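Protberg arm – sim bench gallery

Garage build, sim side. The real arm is still in bits on the bench at the Flemville shared shop so for now everything happens on the desktop upstairs. Same props every time: sponge, green cup, can, screwdriver. Project is called Protberg, don't ask, it was the name on the folder. Newest stuff is not always at the bottom. I'll sort it when the gearboxes are done.

Running the sim at a 2 ms step. Tried going finer and the fan noise got silly.

1. Arm view

White shell, gray side panel on the forearm, fingers pointing straight down with nothing in them. Background left plain on purpose, loads quicker and I dont need a room to test a gripper. Wrist limits in this build are copied from the Seidel servo sheet, still need to check them against the real thing. 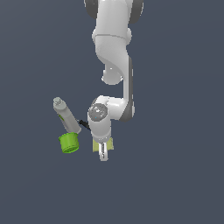 2. Gripper view, close

Sponge up tall between the two finger pads. Speckled texture on the sponge took me a whole evening, the fingers got flat shading and thats all they are getting. The friction numbers are guesses. First ones were way too slippy, second lot stuck like glue, now somewhere between.

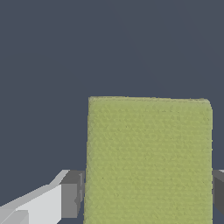
Grip force is capped at 100 in the config, unitless for now, will convert once the load cell turns up. Log files get big quick so I only keep the last 2000 steps of each run. Run 3851 is the one to load if you grabbed the folder from me at the shop, the older ones have the finger spacing wrong.

3. Gripper view, props spread out

Fingers apart, one low in each corner. Sponge near the middle, cup tipped over to the right of it, white can below that with the striped label. Screwdriver has the blue end cap. It's the hard one for my planner – long thin shaft, fat handle, so where you grab it matters a lot. Also planning to mix up the start positions more, the script I have (called Ivano, lives in the tools folder) only shuffles them a little.
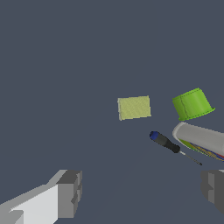

Do you need a fast graphics card to run a sim like this at home?

Depends on how many cameras you render. With one small view and a handful of simple props an ordinary desktop is fine, physics mostly sits on the processor anyway. Add more views or nicer textures and it slows down fast. Turn rendering off for long runs and only switch it on when you want to look at something.

More when the shoulder bracket is printed. Parts list page is out of date, ignore the belt sizes on it.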